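Shared kitchen in Prasberg sorts its shelves before the holidays

2023-12-17

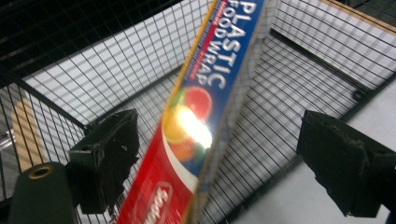 The shared kitchen of the Alemayehu house in Prasberg has finished the big sorting of its dry store. The work took two evenings and all the small supplies, such as food wrap, baking paper, freezer bags and paper towels, now have a fixed place near the packing table.

The kitchen is used by residents of the house and by a lunch group which prepares 90 meals each week for older people in the neighborhood. Until now every group kept its own supplies in its own cupboard. The result was that the same things were bought many times, while other things were missing on the day of cooking.

"In June I found seven open boxes of plastic wrap in this kitchen, and that same week somebody asked me for money to buy a new one," said Ayana Feyisa, who coordinates the lunch group. "We needed to put everything together and look at what we have."

The new rule is simple. Long boxes go together and open packages must be finished before a new one is started. Flour, rice and lentils stay on the lower shelves, in closed containers with the date of opening written on the lid. Glass jars were moved away from the door, where two of them were broken last winter.

Old spices and expired cans were thrown away. Food still good but not wanted by the groups was given to the Ramedau food pantry, together with a set of baking pans.

Herman Ngui, responsible for the purchases of the house, informed that the kitchen spent $1,594 for supplies this year, without counting fresh food. He expects a lower amount for the next year, but he did not want to give a number yet.

A shopping list is now hanging inside the door of the store. Users are asked to write there what is running low, and purchases will be made two times per month. Keys can be collected at the office as before.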